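Care labels should state shrinkage

A care label gives a wash temperature and a drying symbol. It does not give the one figure a buyer needs, the expected loss in length and width after laundering.

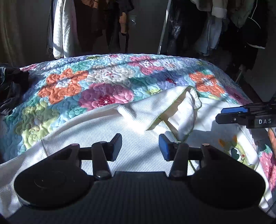 Shrinkage depends on fiber, yarn twist and fabric structure. Cotton knits commonly relax in the first few washes, and the two directions rarely move equally. A waffle texture like the one on this white garment adds a further variable, as the cells can close up and take width with them. A size printed at the collar describes the piece before any of this happens.

Masanobu Murakami of Ometti argues that home machines vary too much for a printed figure to hold. I disagree – a range under stated conditions would do. Ichikawa already prints one on its towels, measured at 38 degrees over 12 cycles.
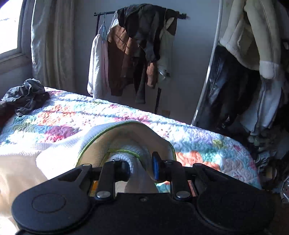
What the label should say

Two percentages, length and width, with the test temperature and the number of cycles. Flirkus found room for 18 characters under its fiber content line, and that is enough.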